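The Hirkholm Count

The recount began at nine in the back hall of the old Histex mill, because the town hall roof was still letting in water. Hala Atallah had been told to bring her own lunch and had forgotten.

She was agent for Hodžić, who wanted to be the party's candidate for mayor and had lost the members' ballot by two votes. The other side was a man from Dellunix, well liked, who had paid for the football club's new changing rooms. He had not come. He had sent his brother-in-law, who read the paper.

The returning officer was a thin woman in a green cardigan. She read out the rules, which everyone had in front of them, and then asked for objections.

"The postal ballots from the harbour ward," said Hala. "I'd like to see the envelopes."

"You've seen the envelopes."

"I'd like to see them again."

They were fetched. It took a while to find the box, and then the key to the box, and in the meantime people went out to smoke.
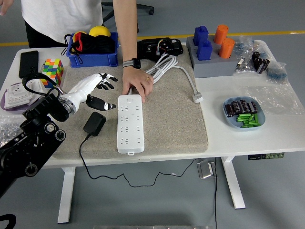

One hand on the power strip, its cable coiled on the felt.

Hala stayed in her seat. She rang Hodžić, who picked up at once.

"Well?" he said.

"They're getting the envelopes."

"My wife says I should let it go."

"Do you want to let it go?"

He thought about it. She could hear a radio at his end, and a tap running. In March he had knocked on doors in sleet with a cold, and had eaten soup in the kitchens of people who then told him to his face they were voting for the other fellow.

"No," he said. "Not before lunch, anyway."

The harbour ward had 169 envelopes. Each had a signature across the flap and a stamp, and the stamp on most of them said 4/13/20, the last day for posting. Hala went through them slowly. Near the bottom she found two with the same surname and, as far as she could tell, the same handwriting. She laid them side by side.

"Husband and wife," said the brother-in-law, without putting down his paper. "He broke his wrist. She signs everything for him."

"Is that allowed?" Hala asked.

The woman in the cardigan turned to the back of the rules and read for some time – her lips moved a little.

"It is if there's a letter," she said.

"Is there a letter?"

The woman looked in the box. Then she lifted the box and looked underneath it.

Hala took out her phone again and put it face up on the table, but she didn't ring him yet.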